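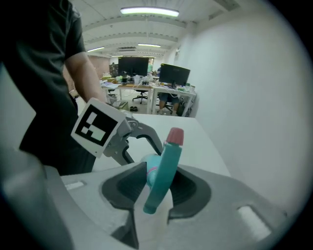

Why does a student project spend most of its term collecting demonstrations by hand?
The arm can only repeat what it has been shown, and showing it properly takes longer than training it.

Notes for the Plarndale student automation session. Slot is 18 minutes with questions. Keep the first part short, they will have read the abstract.

Slide 1. Title, names. I am presenting for the Brulumow group. Pei-shan Chien wrote the training code and will take questions on it. Rianne Verschueren supervised.

Slide 2. The task. Pick up a small plastic object, pass it from one gripper to the other, put it down upright. We chose a handover because it needs both sides to agree on timing. Single-arm pick and place was last year's project and the results are on the Bremar page.

Slide 3. Method. One operator, two hand-held grippers, no arm involved at this stage. Position comes from the printed tags. State the rule we settled on in August: a tag that is out of view for more than 8 consecutive frames ends the episode. We tried interpolating across longer gaps and the wrist orientation drifted.
(Pause. Somebody usually asks about tag size. Backup slide.)
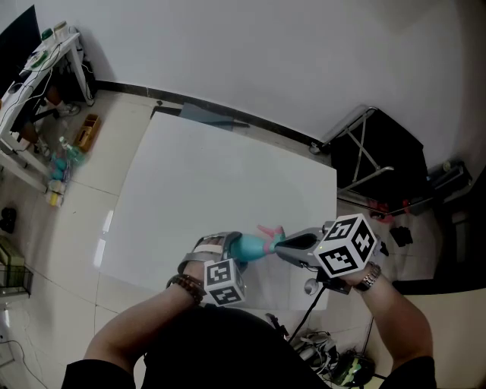
Handover with a teal and pink toy figure, both grippers tagged.

Slide 4. What counts as a good episode. Read the criteria from the slide, do not paraphrase. The receiving gripper closes before the giving gripper opens. Overlap is at least 2 frames. The object does not rotate in the fingers between the two closings. Episodes that fail any of these stay in the archive with a flag, and Pei-shan's loader skips them.

Slide 5. Data. 710 episodes kept. Say clearly that this is after filtering. Objects were small plastic items with rounded bodies, so the result does not cover boxes or anything with a handle. If asked about metal parts, we have no data.

Slide 6. Calibration. Slow down here. Finger width was calibrated at the start of each session only, and the pads shift under load. The error shows up as a late close on narrow objects. The Van Hecke team measures before every object change and we should have done the same. 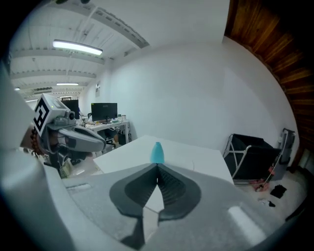
The correction itself is one line in the config, but it has to be applied per session, and the early sessions were logged without a session ID. Those had to be matched by timestamp. Recommend to other groups: write the ID into the file name on the first day.

Slide 7. Results table. Leave it up, do not read it out. Point at the bottom row only. Failures cluster at the handover. Pick and place phases are close to the level we saw last year.

Slide 8. Next. Second operator, to check whether the policy is copying one person's habits. Same criteria, same objects. Then a fixed camera - budget still to be confirmed with Rianne.

Backup slides: tag dimensions, loader options, flagged episode log. Laptop needs the HDMI adapter. Soundcheck 8 a.m.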